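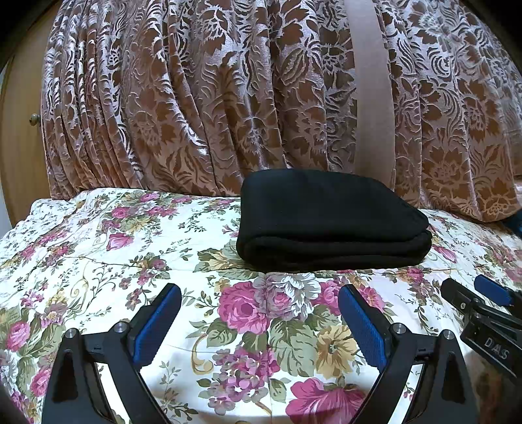

Ticket 1797, Prakbridge site, housekeeping automation
Status: open, waiting on night shift
Raised by: Wen-hsiung Lau

14:10 Folding routine stopped again on dark fleece. Pale blankets go through fine. Same fault code, 28, on both tries.

14:35 Raised the lamp setting from 300 to 700 and re-ran. It found the front fold first time — lovely to watch!

15:05 Patterned bedding still slows it down. Have asked Tondier whether the edge finder can be told to ignore printed flowers.

15:20 Note for the team: the room attendants now do the final check and leave the heavy folding to the machine. Two of them told me their wrists feel better already, and they spot bad corners far quicker than I do. Please keep their names on the test rota.

Next: repeat with the lamp at 700 after dark.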